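Can the Robot Do My Chores Yet?

October 18, 2025 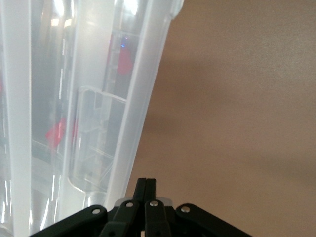 Since February I keep a list on my fridge. On the left side are the chores I would give to a machine today, if it could do them well. On the right side are the chores I would like to keep. The left side is long: folding laundry, putting away the dishes, sorting the plastic boxes and their lids, cleaning the filter of the washing machine. On the right side I have only ironing, which I enjoy with the radio on, and cooking soup.

I work in a small packing shop in Skeston, so I think about this question from two directions. At home I ask when somebody will free me from the dishes. At work I ask what will happen with my table, my tape and my boxes. In the past year I read a lot on this subject, and I watched maybe too many videos. I want to write down where I stand now, also to see later how wrong I was.

My opinion is that plastic containers are harder than they look. For a person a storage box is the easiest object in the kitchen. You take it by the rim, you turn it, you put it inside a bigger one. But a cloudy plastic wall is a bad thing for a camera. It is not clear like a window and it is not solid like a cardboard. You see colors through it that belong to something standing behind. The light makes white stripes on it, and a stripe can look very much like an edge. A machine which learned on nice solid blocks has to decide where the box ends and where the rest of the room begins. I do it without thinking, and I still bump the box on the shelf.

Then comes the grip. Two narrow fingers are good for a rim, I believe, or for a handle. For a wide box with smooth walls I would use both of my hands, or one hand and my hip. If you hold it only on one point, it wants to turn. If you press too much, the thin wall bends, and the lid will not close anymore. My lids do not close anyway, but this is my own fault and the dishwasher's.

At work we have a machine that we call Toma. It puts the labels on the cartons, and on a good day it does 3,578 of them. People who visit us are impressed, and they should be. But all cartons are the same size, they come from the same side, and somebody must bring them. When we had an order with 200 soft bags, Toma stood still the whole morning and we labeled them by hand. I did not mind, it was a quiet morning and we could talk.

This is the difference between a shop and a home, as I understand it. In a shop you can change the work until it fits the machine. In my flat on Chmielewska I cannot ask the dishes to come from one side. There is a cup in the bathroom, there is a pan that is still soaking, and there is one box which is not mine and which I should give back.

A reader wrote to me after my last post that I am too pessimistic. Maybe yes. The arms are cheaper than before, and the way they learn has changed very much. Before, somebody had to write each movement. Now they learn from many tries done by people, and I have seen a video of an arm that put a towel in half quite nicely. It needed a long time for this towel. I am also slow with towels, so I will not laugh.

If I must give a guess, I would say the shop floor gets the next helpful machine and the kitchen waits some more years. First will come one chore only, done in one place, for example emptying a dish rack onto a shelf beside it. I would pay 2,000 for this without many questions. For the vacuum from Dillex I paid 298, and it still gets stuck under the radiator every week, so I know that I am an easy customer.

Next time I will write about the ironing board, which I finally repaired.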